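Iltetberg goodie bags are back, at $14 each, and the sums still don't add up

April 28, 2021

Iltetberg's welcome bags are returning in August, and this time you will be asked to pay for them.

The town's visitor office says it has signed with Cleder, a gift packing firm, to supply paper gift bags filled with candy and snacks for the summer street fair. The bags will sell for $14. The office is calling it "an affordable little luxury for the whole family," a phrase that appears twice in the announcement and once more on the order form.

Anyone who lived here two summers ago will remember that the bags used to be free. They were handed out from a folding table outside the old savings bank, and they held a couple of packets of candy, a map and a coupon for the swimming pool. The map is gone from the new version. So is the coupon. What remains is the candy, with a snack bag or two added, in a nicer bag.

Matúš Hájek, who runs the visitor office, was asked on the phone why a free item now costs $14.

"It's a completely different product," he said. "People keep comparing it to the old one. The old one was a plastic sack with a staple in it."

That is true, and the staple was annoying. It still leaves the question of what is in the new bag that a person couldn't pick up in one trip down the candy aisle. The office has not published a contents list. The order form says "a selection of fruit sweets and savory treats, subject to availability," and a footnote says that packets may be replaced with others "of similar appeal." Asked who decides what has similar appeal, Hájek said Cleder does.

Cleder's packing lead, Štefánia Tóth, was more forthcoming. She said every bag gets the same treatment: taller packets go in first and stand at the back, the ones with the best-looking fronts face outward, and the top edges stay visible above the rim so the bag looks full from a few steps away. Any packet that makes the bag lean comes out again and is put in last, or swapped.

"The bag has to stand up by itself on a table," Tóth said. "If it falls over when somebody walks past, we've made a bad bag. I'd sooner put one less thing in."

I asked her to say that last part again, and she did. One less thing in. She didn't seem to think it was much of an admission, and maybe in her trade it isn't one. But a buyer paying $14 might like to know that how the bag stands can decide how much goes into it. A candy packet is mostly air and corners. Three of them will fill a small paper bag to the brim and leave a good deal of nothing underneath.

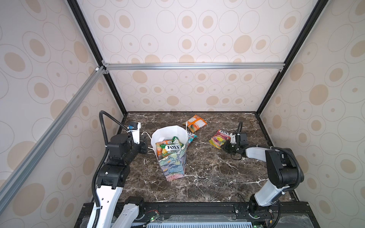 The visitor office's own numbers are thin. It says 2151 bags were given away in the last year of the free program, and it uses that figure to argue that demand is "proven." What the figure proves is that people take candy when it is handed to them. I took one. I think I took two. Whether those same people will stand in line with $14 is a separate matter, and the office has done no survey, no trial day and no advance sale that it could point me to.

The first order is for 1000 bags. Hájek said this was "deliberately cautious." If they all sell, that comes to $14,000 at the table. He would not say how much of that goes to Cleder, how much to the fair, or what happens to bags left over when the fair ends. The contract, he said, is with the town's lawyer. He expects parts of it to be made public "once it's been looked at."

Cleder would not give its price per bag either. Tóth said that was a question for the sales side, and the sales side sent back a brochure.

The brochure is worth a moment. It describes the firm's approach as "curated gifting," shows a lot of ribbon, and promises that each bag is "a moment of discovery." It does not say what any bag weighs. It offers three tiers, of which Iltetberg has apparently chosen the middle one, although the announcement calls it "premium." When I pointed this out to Hájek he said premium was a general word.

There is also the matter of the bag itself. The order form offers a choice of printed designs and the office went for flowers, after some back and forth over whether flowers say summer or spring. Paper looks better than the old plastic and the office says, fairly enough, that it can be used again. It also tears at the handles. Cleder's packing notes, which Tóth read to me over the phone, tell customers to carry bags "from beneath where possible." Picture a child at a street fair carrying anything from beneath where possible.

Phong Ninh, who has the grocery on the corner opposite the old savings bank, has been watching this with some interest. He sells candy. He also sells paper gift bags, on a hook by the register, and would be glad to sell you both.

"I'm not angry about it," Ninh said. "It's a free country, they can put what they want in a bag. But I asked if I could bid and they told me it was a single supplier arrangement. I didn't know there was an arrangement. I'm across the street."

Hájek confirmed that no local shop was invited to quote. He said the amount was below the level at which the town has to ask for bids, which is a thing towns say when they would have preferred not to ask for bids. He added that local businesses are "very welcome to contribute items." Contribute, in this case, means donate. Ninh said he had got the letter about that one.

Wanpen Ruangrit, who ran the free table for its last few years and packed most of the bags in her own dining room, was not consulted on the change. She found out from the flyer. She is not against charging, she said, if people are told what they're getting.

"We used to put a little card in that said what was inside, for the allergies," she said. "I looked for that on the new form and I couldn't see it. That bothers me more than the money."

It bothers me more than the money too. A mixed bag of candy and snacks is exactly the sort of gift that gets opened in the back of a car by three kids at once. Each packet carries its own label, naturally, but the person buying the bag sees only the tops of them, and the packets at the back are hidden by the ones in front. Under the "similar appeal" footnote, two bags bought from the same table may not match. A card would solve this. Cleder says it can print one for an extra charge. The visitor office says it is "considering the option," and gave no date for when it will be done considering.

To be fair to the scheme, there are things in it that make sense. The old bags were put together in a rush and often ran out before lunch on the first morning. Some had no candy at all, only the map. Having them packed ahead by people who do it for a living ought to fix that, and Tóth struck me as somebody who cares whether a bag comes out right. She spent a good part of our call on the problem of slippery packets, which slide down behind the others and have to be fished up by the corner. She had opinions about tissue paper as well (against it, it hides the goods and then ends up all over the street).

She also said something the office might have put in its announcement, had it been in a mood to be useful: a bag packed with the weight low and the light snack packets on top travels well, and one packed the other way around will arrive crushed. So the chips, or whatever ends up standing in for the chips, should be the last thing in. If you buy one of these and find the snacks at the bottom, you are within your rights to take it back and ask why. There is no return policy on the form, but ask anyway.

The fair's organizers have hinted that the bags could become a year-round item, sold at the visitor office and at the bus station. Hájek called this "a conversation for the fall." The announcement calls it "an exciting next phase." As of this week the visitor office had taken 40 orders through its website, and Hájek agreed, after a pause, that a number of those had come from town staff.

Orders are open now. The form asks for payment in full and says the bags can be collected on the first morning of the fair. It doesn't say what time the table opens. Ninh's shop opens at seven.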